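## From the club: the armband, the bus and the away match

Dear members, many of you asked after the last home match how we choose the captain when the regular one is absent. The short answer is that until now we had no rule. The coach decided in the dressing room, ten minutes before the start, and two times this season it made bad feelings.
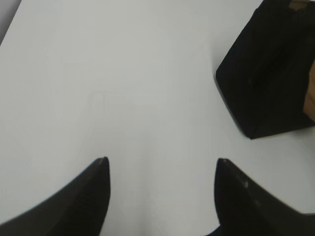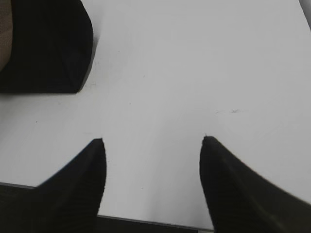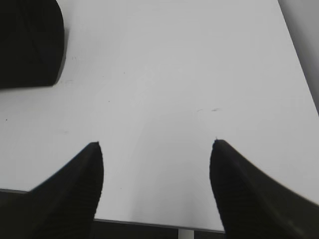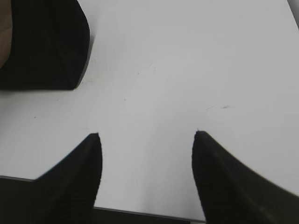 From March we will do it in another way. The players vote for a captain and two deputies, in a fixed order. If the captain is suspended or injured, the first deputy wears the armband, and the coach can change this only before the last training of the week. We sent the question to all 139 members and received 80 answers. Of these, 68 were in favor. Some of you wrote that the goalkeeper should never be captain, because he is too far from the referee. We left this point open, and the players can decide it with their votes.

The same rule is valid for the women's team and for the under-17s. The younger teams keep their present custom, where the armband goes to a different child at each match. It works well and the parents like it.

Now to the away match at Altness. The ground there is small – it holds about 1,000 people – and the guest side has no roof, so please take a rain jacket. The bus leaves from the Seltholm parking lot at 9:30 in the morning and it cannot wait. Tickets are sold at the gate only, and they do not accept cards.

Our central defender served his suspension in the cup and is available again. The left winger still has pain in the ankle and will travel with the team, but he will probably start on the bench.

Old match shirts can be given back at the clubhouse before training, any evening after six. Please wash them first.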